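Red walls, gray floor, a long spoon
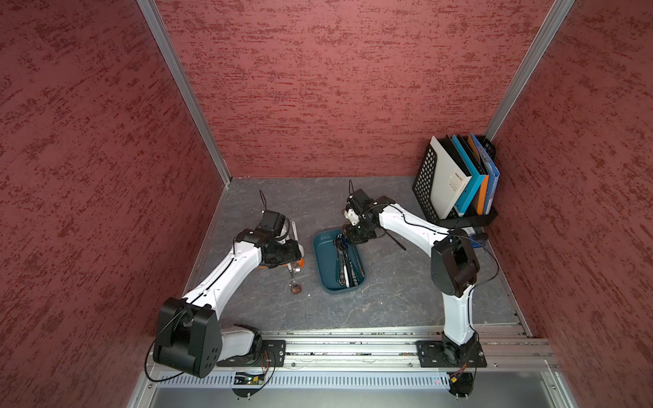
No. 603

Quick one, it's August and I have paint on my elbow.

So the color. I've been going back and forth on red for the den and this is the kind I mean, dusty and mottled, with the darker streaks and the little pink speckles running sideways. Not fire truck. Brisa says it's too much on three walls. Maybe! But look at it against gray marble pattern on the floor. The gray calms it right down. I'd even keep the scuffs, mine will have them by the second weekend anyway.

Also the aluminum in the corners. Plain silver posts where the walls meet, no trim, no caulk line to mess up. Want. Shahab thinks he can get me lengths cheap but he has thought that since spring.

And a spoon. Long metal one, round bowl. Which reminds me I still can't find my good ladle after the kitchen move, it was in the box with the whisks and then it wasnt. If you helped carry boxes, check your car please.

Where I'm at — two sample boards done, one awful. Sponge for the speckles, dry brush dragged sideways for the streaks. Work fast, the base gets tacky. First board I went in circles and it came out like salami.

Floor tile is still undecided. Vasilis is bringing over teh leftover gray ones tonight at 7, will hold them up to the good board and see.

Ok, second coat.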